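Home | Stories | Archive | About

April
By Gaspard Rey

The arm at Kusach stopped at 3:13 with its gripper down in the bin. The log gave one line: wrist torque over limit. Krajewska cleared it. The fault came back on the next pick.

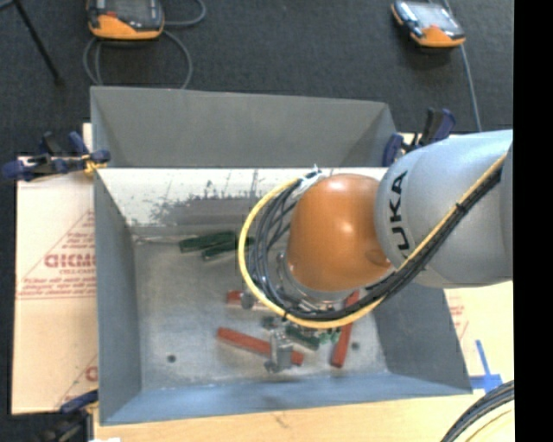
Was it the gripper?

The encoder cable had worn through inside its jacket – the controller was reading a load that did not exist.

She locked out the cell and cut the cable open. Two strands had parted. The Nokwood manual gave the service interval as six months. Someone at Wuron had typed 6 in the field for years.

She corrected the field and ordered the part.

Print this story | E-mail this story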